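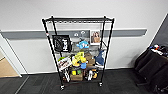
Cendeo Shelf Assistant
Mobile picking and restocking for mixed-item shelving
Product information, March 2021

The Cendeo Shelf Assistant is a wheeled robot with one arm and a camera head. It takes items from open shelving, brings them to a packing table and returns unsold or misplaced goods to the shelf. It is made by Ridwood for small stockrooms, gift shops, school supply rooms and sample libraries, where boxes, bottles and soft toys often share one rack.

Working with existing shelving

The Shelf Assistant does not require new racks, floor markings or bar codes on every shelf. It works with wire, steel or wood shelving up to 199 cm high and needs an aisle at least 900 mm wide. Racks on casters may be used. The robot checks the position of the rack at the start of each task and asks for help if it has been moved out of reach.

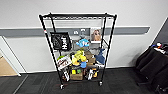
Soft goods remain the hardest class of item. A plush toy changes shape when it is gripped, and one lying on top of another may bring its neighbor with it. The Nikley gripper, supplied as standard, closes slowly and stops at a set force. Items that hang over a shelf edge are taken first. Bags hung on a rack by their handles are left in place unless a member of staff assigns them to the robot.

Changes for staff

Employers should plan for a change in duties before delivery. Bending to low shelves and repeated walking between rack and table are the tasks most often passed to the robot. Staff keep control of what is stocked, how shelves are arranged and which requests come first. They also answer the robot's questions on a tablet, usually when two items look alike.

At the Cuautle stockroom, 19 employees were trained before the robot entered daily use. Each session lasted two hours. The employer kept all positions and moved the time saved to customer orders and returns. Staff there asked for a quieter drive mode, now included in every unit.

Safety

The robot slows when a person enters the aisle and stops on contact. A red stop button is fitted on each side of the base. Only trained staff may clear a stop.

Specifications

Maximum item weight: 2 kg
Lowest shelf served: 20 cm above floor
Charging: wall dock, standard outlet
Warranty: two years, parts and labor

Orders and site visits are arranged through the Ridwood sales office.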